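Asora asks: can a robot clear your table yet?
Gillstead, 11/22/19

We get asked one thing more than any other at Asora, and it usually comes from somebody with a sink full of plates – when will a robot do this for me? So we've spent the months from February trying to give a straight answer, and today we're putting our results out for anybody to read.

We ran 696 tidying jobs through Prata, our simulated home. They're small chores, the kind you do while the kettle boils: pick up a torch, shift a box, put something back where it lives. I sat through far more of them than I'd planned to!

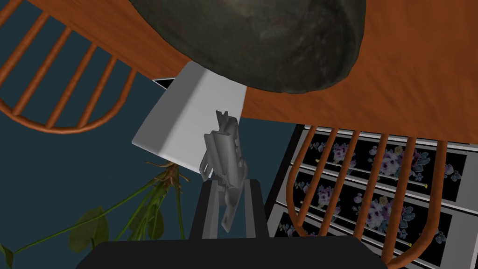
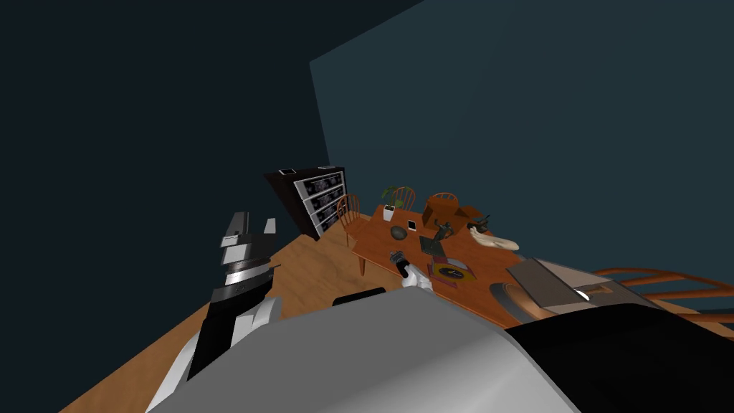
Simulated dining room in Prata, with the gripper holding a torch in the second view.

Our robot finished 162 of those jobs without help. I know, I'd hoped for more too. Solid things with a decent shape went best, and cloths were a misery from start to finish. It's slow as well, and we stopped any job that ran past 60 seconds.

So my answer is no, not yet, and please don't bin your rubber gloves. But I'm more cheerful than I was in the spring, and our friends at Hatetti will be running the next 1,000 jobs with a new grasping method.

The full results are free to download from the Asora website, and press copies can be had from our Gillstead office.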